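Cardboard box (storage)

A cardboard box used for storage is an open or lidded container made from corrugated board and kept in a home, school or workplace to hold small goods such as toys, tools, craft supplies and papers. Most boxes used in this way were first made for shipping and are put to a second use once the original contents have been taken out.

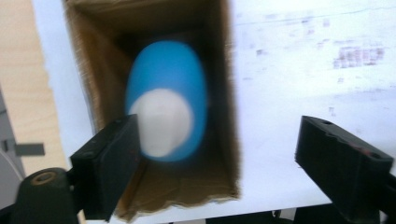
Reading time: 2 minutes

Material

Corrugated board is made of flat sheets of paper, called liners, glued to a wavy inner sheet, called the fluting or medium. The waves act as a row of small arches and give the board its stiffness. Single-wall board has two liners and one layer of fluting. Double-wall board adds a second layer of fluting and a third liner, and is used for heavier goods.

The brown color of ordinary board comes from unbleached wood pulp or recycled fiber. White board has a bleached or coated outer liner and is more common in retail packaging. Both kinds can usually be recycled where paper is collected, provided they are dry and free of food.

Form

The most common shipping box has four side panels and eight flaps, four at the top and four at the bottom. The bottom flaps are taped, glued or stapled shut. For storage, the top flaps may be left standing, folded down against the outside, or cut away. Cutting or tearing the board leaves a rough edge where the liners pull apart and the fluting shows.

Deep boxes hold more but are harder to search. Little light reaches the bottom, and items at the back corners can be difficult to make out against brown board. A shallow box is often preferred for things that are taken out and put back every day.

Use for toys and small objects

Open boxes are widely used for toys, both at home and in play areas. A child or adult can drop an item in from above without opening a lid. Rounded objects, such as a blue egg-shaped piece with a white circular patch, do not stack and tend to roll to the lowest point of the box. Brightly colored items are easier to find than brown or gray ones.

Mixed boxes hold objects of many shapes together. Sorted boxes hold one type each, such as blocks, vehicles or figures, and are often marked on the side with a word or a drawing. Very small pieces are usually kept in a bag or a smaller container placed inside the main box, where they will not slip between the bottom flaps.

The Zikance system, a labeling method used in some play libraries, gives each box a number from 1 to 100 and a colored strip on the front panel. The number is entered on a list with the contents of the box. Boxes are checked when returned, and a missing piece is noted beside the number.

Wear and repair

The upper rim is normally the first part of a storage box to wear out. Hands and objects rub against it, the outer liner frays, and the layers begin to separate. Corners weaken next, especially when a box is lifted by its sides. Damp is the main cause of sudden failure, as wet board loses most of its stiffness and may not recover it after drying.

Common repairs include:

- folding strong paper tape over the rim
- gluing a strip of board inside a weak corner
- adding a flat sheet of board to the bottom
- cutting the worn rim down to sound material

A trial at the Vustolden play library followed 11 open boxes in daily use. Rims bound with paper tape lasted 7 months before they needed new tape. The library now replaces its tape each February and sends badly crushed boxes for recycling.

Commercial versions

Some firms sell cardboard boxes made for storage from the start. The Fluvlow box has a double-wall body and a folded rim, so that no cut edge faces upward. The Cabrera tray is a low, open type sold flat in packs of 2. Both are assembled by hand without glue. Other makers offer printed boxes, boxes with hand holes, and boxes sized to fit standard shelves.

See also

Corrugated board
Storage bin
Toy library
Paper tape

Last edited Wed 20 March

Categories: Containers | Household storage | Paper products

We use cookies to remember your settings and to count visits to our pages. By continuing to read, you accept our cookie policy.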